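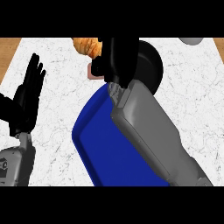 **Wukholm workshop opens its two-armed kitchen build to members**

*Simulated counter and arm files now available; first hardware evenings start in June*

WUKHOLM – The Starkside shared workshop has released the first public version of Yensuk, a two-armed kitchen robot that its members are designing and building in their own time. The release covers the simulated robot, the simulated counter it practices on, and the drawings for the first physical arm.

Yensuk is meant to do small jobs at a kitchen counter, such as moving baked goods, dishes and pans from one spot to another. The work so far has been done mostly in simulation. The practice counter is white marble with gray veins, and the objects on it include a croissant, a black pan and a large blue tray. Both arms are gray with black hands.

The project was started by Lertchai Boonchu, a member of the workshop who repairs commercial ovens for a living. He built the first model of the arm on a laptop at home and brought it to Starkside when he needed a lathe.

"I wanted to know where the elbow would end up before I cut any metal," said Boonchu. "The arm is long and the counter is not that deep. If you reach for something at the back, the forearm passes over whatever is in front, and I would sooner find that out on a screen."

The group has logged 300 practice runs with the current version of the counter. In 124 of them the robot picked up the croissant and set it down on the tray without dropping it. Most of the failed runs ended at the grasp, when the fingers closed too early and pushed the croissant along the stone. The group has since changed the order in which the fingers close and will publish new results when the next set of runs is finished.

The left arm has had less attention. For the current task it is held upright and out of the way while the right arm works. A two-handed task, lifting the tray level from both ends, is planned but has not been tested.

**The physical build**

One real arm is under construction on the long bench at Starkside. The shoulder bracket and upper arm housing are finished, and the elbow is waiting on a bearing that was ordered in the wrong size. The housings are cut and folded from sheet aluminum in the workshop. Motor drivers are supplied by Wadell, a small electronics firm in Wukholm, which is selling them to the project at cost.

The hand will be built last. Members have made 5 test fingers in different stiffnesses, and two of them are soft enough to hold pastry without breaking the crust. The group has not yet picked one.

"People ask when it will make breakfast," Boonchu said. "Right now I would be happy with an elbow."

The physical arm will be bolted to a plain test counter, with a stop button on each side. It will not be run around members who have not had the safety talk, and it will not be used to serve food.

**Taking part**

Build evenings begin in June and run from 6 p.m. until the workshop closes. They are open to all Starkside members, and visitors may attend one evening before joining. No experience with robots is needed. The group is most short of people who can wire connectors neatly and people who are willing to read through the assembly notes and mark the parts that make no sense.

The simulation files, arm drawings and parts list can be copied from the shared computer by the front desk. Anyone may use or change them for a home build. The group asks that changes to the wrist be sent back, as the present cable path through the connector is tight and several members have already tried different routes for it.

**About Starkside**

Starkside is a member-run workshop in Wukholm with metalworking, woodworking and electronics benches. Other projects now under way include a bread slicer guard and a rebuilt drill press.

**Contact:** Lertchai Boonchu, Yensuk project, Starkside workshop, Wukholm. Messages can be left at the front desk during opening hours.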